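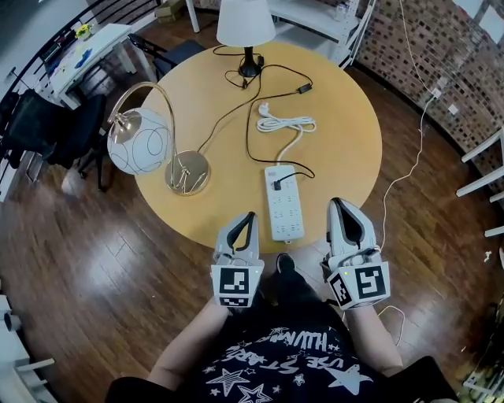
Two hand-held grippers over a table of lamps and power cords at Okergate.

OKERGATE, Sunday, July 28, 2024 - Hi, I'm Pei-shan Lo, I run equipment planning for Casel, and I get to share the fun news this time: we've settled our gripper budget for the coming year, and we're putting the whole planning worksheet out for anyone who wants it!

The short version is that we're buying nine pairs of hand-held grippers before we buy a single new arm. I went back and forth on this one for months (ask Valentin, he has the spreadsheets to prove it). Our customers at Tang want robots that can tidy up lamps, cords and power strips, and those are fiddly things. A cord never lies the same way twice. We'd sooner spend on people showing us how the job is done and then pick the arm that suits it.

So the order is going to Culo, with delivery set for October. It covers the nine pairs, spare finger pads, marker tags and 201 hours of operator time. I fought hard for the pads line, by the way. Pads were the item I forgot in my first draft, and Hiu-tung Siu in purchasing sent it back with one word on it: "Pads?"

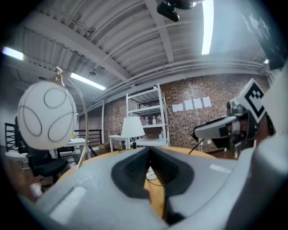 Reading time: 2 min

If you're planning something similar, a few things from our worksheet might save you a phone call. Budget for the table and what goes on it. We have a line just for props, and it includes lamps with different shades and bases, plus cords in black and white. Put cable replacement on its own line, too, or it ends up buried in "misc" and you'll be arguing over it in the spring. And leave room for storage! Shelving came out of my own department's money this year and I'm still a little sore.

"We asked for quotes on the arms first and the tools second, and I'd do it the other way around now," says Valentin Ursu, our finance lead. "The tools decided what we needed from the arms."

Yuzuki Sakai, who heads operations at Okergate, is already working on the schedule. "Give me the delivery date in writing and I'll give you the tables," she says. She has it in writing.

The worksheet has 408 rows, which I know is a lot, but you can hide the tabs you don't need and the totals still work. It's free, and you can swap in your own prices. Arm purchases come up for review once the October delivery is in, and we'll send out a separate release on that.

For a copy of the worksheet, or to talk through your own numbers, contact Hui-mei Sin in the Casel press office.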